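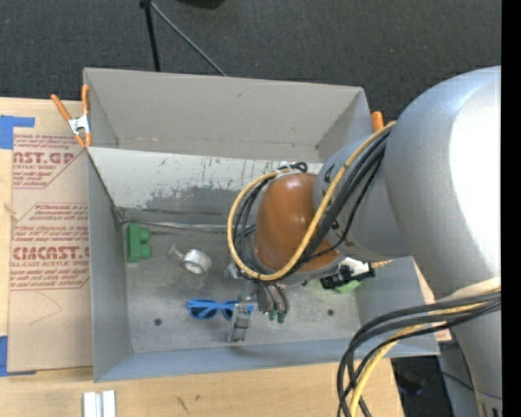 I found her! After all these years of poking at the Ulska side of the tree and getting nowhere, I have found my great-great-grandmother's sister Agathe, and she was hiding in a spelling mistake.

Some of you will remember my post in March about the family who left Stemarton owing rent on a house with a leaking scullery (still my favorite letter in the whole box). I said then that Agathe vanished after her father's funeral. She's named in the burial notice, she gets a line in her mother's will, and then she's gone. No marriage, no death, no census entry I could make fit. My aunt always said she "went off with a sailor," but my aunt says that of every woman in the family who didn't stay put.

Well, the surname was Ulska in our papers because that's how my great-grandfather wrote it. The clerk at Stemarton wrote what he heard, and what he heard was Hulsker. Once I started looking under H, I had her marriage in 2 evenings. She married a cooper named Jamen, and there wasn't a boat in sight. Sorry, Aunt Lou.

The register entry is lovely. Agathe signed her own name, very firmly, with a big looping A, and the groom made his mark. One of the witnesses was her younger brother, the same brother who told everyone later that he hadn't seen her since she was a girl. So what happened there? I have theories, and most of them involve the mother's will, where Agathe gets "the blue dishes and no more." No more! I'd love to know what she had done, or what they thought she had done.

I have to thank Nerea Valcárcel, who runs the Stemarton parish index and answered my very long email with a very short one: "Try it with an H." That was the entire message. I laughed out loud and then stayed up until one in the morning. The index covers 1,381 marriages and she typed the whole thing herself from the microfilm, including the smudgy pages at the back that I had given up on. If you have people from that end of the county, go and look, and try every spelling you can think of (say the name out loud with a cold, that's my new method).

The children are where I'm at now. I have baptisms for a boy, Peter, and a girl who was also called Agathe, and a possible third who may belong to another Jamen couple living on the same street. I'm leaving that one in pencil. The girl married at 17 and moved away, and her line might still be going, so if there is a Jamen or a Hulsker in your tree please, please write to me!

The other news is that Kipchumba Nzioka has sent me scans from the Mbwambo album, which belongs to my husband's side and deserves a post all to itself. There are around 30 portraits, most of them with names penciled on the back in his grandmother's handwriting. I've only gone through the first few pages. There's a wedding group with a very cross little boy in the front row, and I think I know who he grew up to be, but I want to check the dates with Kipchumba before I say so in public.

Next up is the probate calendar, to see if Agathe left anything to anyone. I'm hoping for the blue dishes.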